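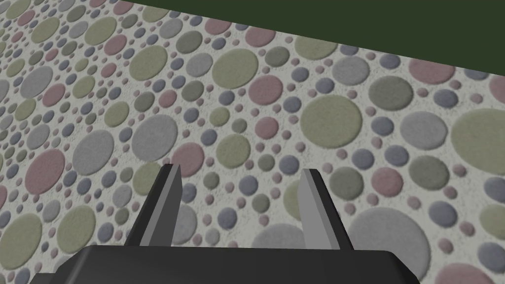

Our robotics club has been back at it since August, and I have been promising a proper update for so long that my sister has stopped asking for one. So, pour yourself something warm, because I do tend to go on! This is our second year in the simulation challenge, which means that all of our robot's mistakes happen on a screen and nobody has to sweep up afterward. The students named this year's project Wurnia (it was the name of a town in a story one of them was writing, and it beat out some much sillier choices). They have also grown very fond of the polka dots, all those sage green and dusty pink and gray circles, big ones with tiny ones tucked in between, and there is now talk of club T-shirts to match. I would wear one. The gripper was sitting wide open with nothing in it that afternoon, and we spent a good long while just talking about what "open" ought to mean in the code — all the way, or only as far as you need?

That sounds like a small question, but it ate most of a session. One half of the group wanted one setting for everything, and the other half wanted the robot to choose. We tried putting it to a vote and got a tie, so both versions are being written, and I get to read twice as much code. The log from our last long run came to 3,754 lines, and I read more of it than I care to admit, on the couch, with the cat on my feet.

We meet in the library annex at Stollham, from right after the last bell until the lights in the hallway start going off. The computers there are slow but willing. A family in the club passed along a much better one over the summer, and we have named it Belhaj, and there is a sign-up sheet for it that gets more attention than the snack table.

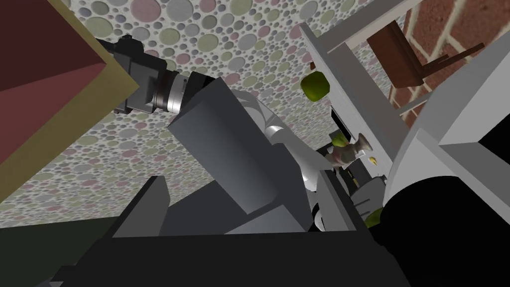 Filed under: Club Days, Robots

The green apple has become something of a club mascot, and I think every student has a favorite view of it by now. Mine has that big black gripper down in front and the brick wall off in the corner, with the apple looking as though it's floating against the dots. One of our newest members asked which way was up, and that turned into the best conversation we've had all term! Everyone turned their heads sideways, then got out of their chairs, and before long we had three kids at the whiteboard drawing arrows and arguing about angles. I had a lesson planned on something else entirely. It can wait until next month.

Next up is the Zosbridge meet, where each team gets 2,000 points to start with and loses a few for every bump and fumble. We're hoping to hang on to more of ours than we did last year, when we got a little too excited about speed. The plan for now is to go slowly, save our work often (we learned that one the hard way), and let the newer students have a real turn at the keyboard, even when it takes longer.

If you have a youngster at home who might like to join, please send them along, no experience needed. And if you have a spare monitor cable or a good recipe for bar cookies that travel well, I would love to hear from you in the comments. The last batch fell apart in the car.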